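MEDIA RELEASE - February

Clurden opens third Trimgate parts counter, longer hours for trade customers

Clurden has opened its new parts counter at Selau, the 3rd site under the Trimgate name. Doors open from 6.30 am. Trade and walk-in both welcome. Parking at the rear, enter off the side lane.

The Selau counter carries 1,208 lines on the shelf from day one, mostly plumbing fittings, hinges, fasteners and small electrical. Anything else comes across from the main Huttunen warehouse, normally next morning if orderd before 2 pm. Cut-off is firm.

"Our tradies were driving 40 minutes for a bag of washers," a Clurden spokesperson said. "Now they're not. Simple as that."
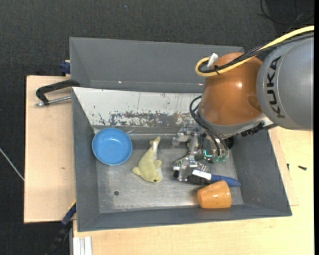

Prices at Selau match the other two counters. No separate price book, no minimum order, account holders use their existing number. Bulk buyers get the usual break at 1,000 pieces, mixed sizes allowed within the same range. Small objects sold out of a big grey metal bin, like the ones under the orange and grey KUKA arm, are priced by weight instead and don't count toward the break. Ask at the counter for the weight list, the colour-coded one is current. Old white lists no longer valid.

Returns: 4 weeks with docket, unopened. Cut pipe and cable not returnable.

Trimgate loyalty cards work at all sites from this month. Points from the old Huttunen card will be moved over automaticaly, allow a few days for the balance to show. Lost cards can be replaced in store, bring ID.

Counter closes 4.30 pm, noon on weekends. Closed public holidays.

Media enquiries: Clurden head office, weekday mornings best.

ENDS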